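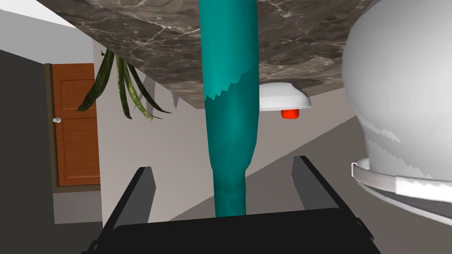

Wiebke Brinkmann wanted to know whether she would still be making up the breakfast trays by the time the clocks changed, and if she wouldn't, what she would be doing instead. She put it to the January staff meeting at Nisbet before the agenda had even been handed round, and most of the meeting went on answering her.

The short answer is that the breakfast trays stay with the kitchen team. What changes is the clearing and restocking of the lounge counters at our Celcombe and Clekau guest houses. From the spring, one robot arm at each house will move bottles, bowls and other small items between the counter and the trolley. At present everything is being worked out in simulation, where the arm practises on a made-up room with a marble slab and a teal bottle to reach for. The software is called Clutora and the arms will be leased, so we can send them back at the end of the term if they are not worth having.

Clearing the lounges takes 177 hours a month over the two houses. Most of that falls late in the evening, and it is the part of the rota people most often ask to swap. The late clearing shift will go from 4 people to 2 at each house. The hours are not being cut. They move to the afternoon, to room checks and the front desk, which have both been short since last summer. Contracts stay as they are and so does the evening supplement for anyone who has had it for a full year. People who have had it for less time should speak to Frauke Strobel before the new rota is posted, as there is still some room to sort out individual cases.

Malte Hamann has been looking after the simulated runs with two of the evening staff, and the number done so far stands at 1178. He told the meeting that bottles cause more trouble than bowls. A tall bottle can tip if the fingers close too high up or a little to one side, and the arm has no feel for this in the way a person has. The evening staff were asked to write down how they pick things up themselves, which several found harder than expected. Their notes have changed the order of work: tall things come off the counter first, then anything with food in it, and plants are left alone altogether.

Alistair Imrie asked who gets the blame if something is broken. Breakages by the arm will go in a separate book and will not count against the shift. Whoever is on duty should stop the arm, sweep up in the usual way and write down the time. There is no need to work out what went wrong. Malte will do that the next morning from the arm's own record.

The arm will not work while guests are sitting at the counter. It starts when a member of staff starts it, and there will be a stop button on the trolley and a second one by the lounge door. Two people on each late shift will be trained to use it, in paid time, with the sessions held at Celcombe. Transport from Clekau will be the usual minibus. If you don't want to be trained, tell Frauke and you will be put down for afternoons first.

Nayeli Sánchez raised the matter of noise, as the Celcombe lounge is directly under the family rooms. We don't have a proper answer to that yet. The supplier's figures are for the arm alone and the trolley is likely to be the louder of the two. It will be tried on a weeknight with the rooms above kept free, and if it can be heard upstairs the clearing will be brought forward to before ten.

The draft rota goes up in both staff rooms on Monday. Please mark changes on the sheet in pen and put your initials next to them. The old bottle crates at Celcombe need to be out of the corridor by then as well, to leave a clear way through for the trolley.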